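Montag, 10. Oktober 2022

Seit Februar arbeiten wir bei Ogilvie mit den neuen Roboterarmen, und meine Mutter fragt mich am Telefon immer noch, ob ich meine Stelle behalte. Ich behalte sie. Aber sie ist eine andere geworden, und darüber möchte ich heute schreiben.

Früher stand ich in der Halle in Foltau am Sortiertisch, sieben Stunden im Stehen, und legte Teile in Kisten. Jetzt sitze ich vor zwei Bildschirmen und prüfe Bewegungen in der Simulation, bevor sie auf die echten Arme kommen. 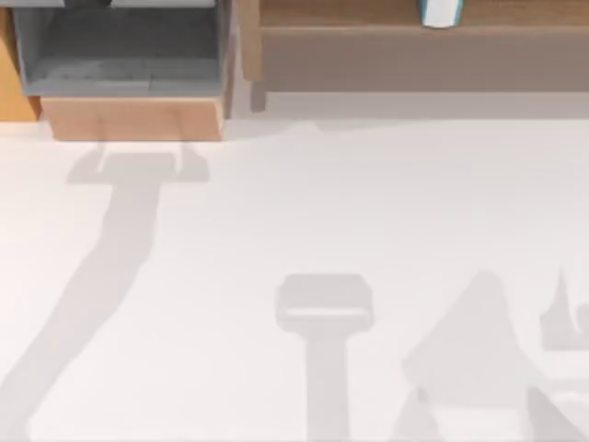 Mein Rücken ist dankbar, meine Augen sind es weniger. Am Anfang habe ich am Bildschirm nur auf die Arme geschaut und alles andere übersehen. Meine Kollegin Deepika Mudaliar hat mir beigebracht, auch die Schatten zu lesen. Sind die Arme selbst nicht zu sehen, dann erkenne ich am Schatten auf dem weißen Boden trotzdem, wohin der Greifer zeigt, hier zum Beispiel zum Holzsockel unter der grauen Kiste. Solche Dinge stehen in keiner Anleitung, man lernt sie von einem Menschen, der neben einem sitzt.

Was sich für uns verändert hat, ist vor allem das Reden. Am Sortiertisch haben wir den ganzen Tag gesprochen, über Kinder, Rezepte, den Bus nach Hodalton. Im Prüfraum ist es still, jeder hat seine Liste. An manchen Tagen sind 82 Bewegungen darauf, und ich merke erst in der Pause, dass ich seit dem Morgen kein Wort gesagt habe - das fehlt mir mehr, als ich gedacht hätte. 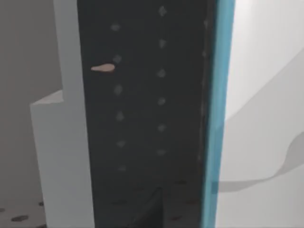

Ansicht aus der Simulation: dunkle Fläche mit hellen Punkten, rechts der blaue Streifen.

Zwei Kollegen wollten nicht umlernen und sind nach Valcombe gegangen, wo noch von Hand sortiert wird. Ich verstehe sie gut. Man hat uns den Kurs bezahlt, aber die Angst vor dem Kurs musste jeder selbst mitbringen und wieder nach Hause tragen. Ich hatte sie auch, schon wegen der Fachwörter auf Deutsch. Mein Heft hat inzwischen 200 Einträge, der letzte ist "Freiheitsgrad".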